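Drovard Worktop Kit – Set-Up Guide
Section 4: Laying out the table and sorting small items

Read section 3 first if the top isn't oiled yet. If it is, carry on.

What you need for this section
Drovard top, fitted and level
One shallow bowl, any color
One small cup, straight sided if you have one
Soft cloth
The small stuff you want sorted – pens, markers, clips, whatever lives in your drawer

4.1 Before you start

1. Check the top is level. Spirit level both ways, long side then short side. Off by more than a hair, go back to 3.6 and turn the feet.

2. Wipe down with a dry cloth. Dry only. No sprays on a fresh oil finish for the first 30 hours.

3. Run your palm along every joint between the boards. Rough spot? Light sanding, with the grain, then wipe again.

4. Clear everything else off. Mugs, phones, mail.

CAUTION: Do not drag bowls or cups across the boards. Lift and set down. Unglazed bases scratch and the scratches show on pale wood more than you'd think.

4.2 Placing the containers

5. Bowl goes down first. Near the left edge, but not over it. Leave a hand's width if the table is against a walkway.

6. Cup goes down next, to the right of the bowl and a bit closer to you. Upright, open end up, empty.

7. Leave clear wood between them. Don't push them together. You want room to put a hand down flat, and long items roll less if there's space to lay them before they go in.

NOTE: Left handed? Mirror the whole thing. Everything below still works, just swap left and right.

8. Loose items go on the far side, in the open, spread out. Don't pile. If two things are touching, separate them before you start.

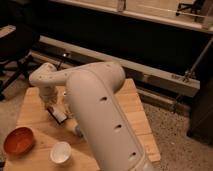 9. Pick up long, thin items one at a time, by the middle. Grabbing by the end makes them swing and knock the cup over. Ask how we know.

10. Long things that stand up go in the cup. Short or round things go in the bowl. Anything that fits neither goes back in the drawer for now, see 4.4.

11. Caps on before anything goes in. Check each one, give it a push till it clicks. Ink on bare wood is the most common complaint we get and it doesn't sand out easily.

12. Stop when the cup is two thirds full. A full cup tips. If you have more, get a second cup, same size, and set it beside the first.

CAUTION: Light cups get top heavy fast. If yours wobbles when you tap the rim, drop a few coins or a flat stone in the bottom before the first item.

4.3 Checking the layout

13. Sit down in your usual spot. Reach for the cup without leaning. Can't? Move it. Same for the bowl.

14. Slide your forearm across the front of the table like you were pulling a sheet of paper over. If your sleeve catches the cup, move the cup back an inch and try agian.

15. Happy with it? Leave it a day or two before you fix anything down. Most people shift the bowl at least once.

16. Optional – put the felt dots (bag C) under the bowl. Three dots, evenly spaced. Press and hold each one, then leave overnight before you move the bowl. Don't use them on the cup, it's too narrow and will rock.

4.4 Leftovers

Odd sizes, dead batteries, single keys, things with no name. Don't let them live on the table. Use the Rerkley drawer insert (part 560) if you bought it, or any flat tray. Insert drops straight in, no screws. If it's tight, check you have the short side facing front, the two sides look nearly the same.

Part 38 is the divider. Clicks in from above. Only goes one way, don't force it.

4.5 Looking after it

Weekly: lift both containers, wipe under them, put them back dry. Rings form where damp cups sit.

Spills: blot right away, don't rub. Then dry cloth.

Stains: white vinegar, very weak, small patch first. Re-oil that board after, the whole board and not just the patch or you will see the edge.

Every April or so: full re-oil, see 3.9. Take everything off the table for this, containers too, and keep it clear overnight.

Spare felt dots and oil: order code 2395 from Stirninetti. Have your top size ready, its stamped on the underside near the back left foot.

Next: Section 5, fitting the side shelf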